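I bought the Lunari table in July, after nine months of eating from a folding one. I am writing this review because when I searched for opinions on it I found only short ones, like "nice table, fast delivery", and they did not help me decide. My apartment is small. I cook a lot, I have guests often, and I also do my paperwork on the same table, so for me the surface matters more than the legs.

## What I ordered

The model is the Lunari 106, and the number is the length in centimeters. There is a longer one too, but it would block my balcony door. I paid 400 with delivery to the third floor. The shop, Clasard, asks extra for assembly and I said no to this.

The top comes in three colors. I took the one the catalog calls "Evening Clay". On the website it looks almost purple, and I was worried. At home it is much more calm, a gray with some brown in it, and in the evening a little bit of pink comes out under my lamp. My friend Nazar Horobets says it is simply gray. We did not agree about this for a whole dinner.

## Assembly

The instructions have drawings only. Most of them are clear, but step 9 is drawn from below while all the other steps are drawn from above, and I attached one crossbar backwards. It took me half an hour to understand the mistake. If you buy this table, turn the paper around when you come to that step.

The bolts are good quality and the holes were in the right places. One plastic foot was missing from the bag. I wrote to Clasard, gave my order number (it ended in 2473), and a Mr. Thaddeus Zamora answered me the next morning. He sent four feet instead of one. I was pleased with that, and I keep the others in a drawer.

You need two persons to turn the table over. I tried alone and I do not recommend it.

## The surface in daily use

The finish is matte, and this was the main reason I chose Lunari over the Inga table, which is shiny and shows every finger. On the Lunari I do not see fingerprints. I can read papers on it at noon without the sun coming back into my eyes.

But a matte surface has its own problems. Flour stays on it. When I make dough directly on the table, I wipe once and it looks clean, then it dries and I see a white cloud. I must wipe a second time with a fresh cloth. Dust is also easy to see on this color, especially in the morning when the light is low. If you have a cat, think about the lighter top.

I tested it with the things that usually destroy my furniture:

- **Coffee**, left for one hour: no mark.
- **Beet juice**, left overnight (not on purpose): a weak pink ring, gone after three days of normal cleaning.
- **Turmeric**: a yellow spot near my chair that is still there. I have stopped hoping.
- **Hot pot**: I did not test, and the manual says not to. I use a board.

Ceramic bowls do not slide on it, even when I mix with a fork in one hand and hold the phone in the other. Bowls with a rough unglazed foot can leave thin gray lines. These lines come off with an eraser, the soft white kind for school.
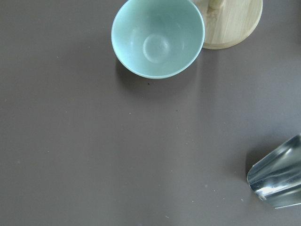
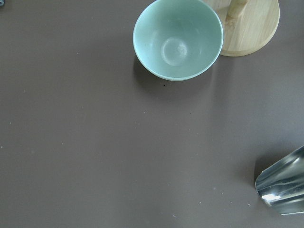 *Pale mint bowl on the matte gray-brown top.*

## Stability

When I lean on the long side, the table does not move. When I lean on the short side it moves a little, and I hear a small sound from the crossbar. I tightened everything again after one month, as the manual asks, and the sound became less. Kneading bread is fine. My old sewing machine makes the whole table shake at high speed, so for sewing I go slower or I put the machine close to a leg.

My neighbor Yaroslav Polishchuk has the older version, which has no crossbar. His table is worse in this point. He put a folded piece of felt under one leg and he is satisfied.

## Compared with two others

Before I decided, I looked at two more tables in the same price group.

| Table | Surface | Good | Not so good |
|---|---|---|---|
| Lunari 106 | matte | quiet to the eye, no fingerprints | flour and dust, turmeric |
| Inga | shiny | easiest to wipe | reflections, fingerprints |
| Cludorach | oiled | very warm to touch | needs oil two times a year |

The Cludorach is the most beautiful, in my opinion. I know myself, however, and I would not oil it. Severyn Kovalchuk from my work has had one for a few years, and there are dark circles at every place where someone usually sits. He likes them. I would be angry every day.

## Small things I want to mention

The edge is rounded at the top but almost sharp at the bottom. If you put your hand under the table to lift it, you will feel it. I took a little sandpaper and went over the part where I usually sit.

For four people with plates it is enough. For four people with plates, a bread basket and a big salad it is too tight, and the salad goes to the windowsill.

The smell from the new top was noticeable for one week. I kept the window open and after that it was gone.

## My rating

I give four from five. I took away one for the turmeric spot and the sound on the short side together. I would buy it again in the same size, maybe in the lighter color. For a person who sews every day, or for a family with small children who paint, I would look at the Inga first.

If Clasard reads this: please draw step 9 from above.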